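Okay, so before I get to the Wistgate survey, let me thank Sumathi Menon, who went through all 3,042 light curves with me over a great deal of tea. Most of those stars just sit there, bless them, flickering a little.

(Pause, sip water, next slide.)

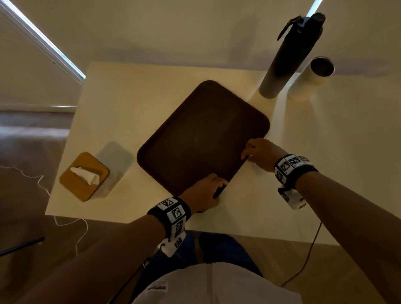
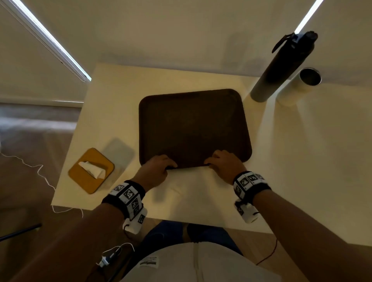 Notes last changed in October, 2 p.m.

So, flare stars! These are small, cool red dwarfs that brighten in minutes and then take their sweet time fading. We kept 400 of them, and Tadeo Gaete is still arguing with me over two (he may well be right, so do ask him at the break).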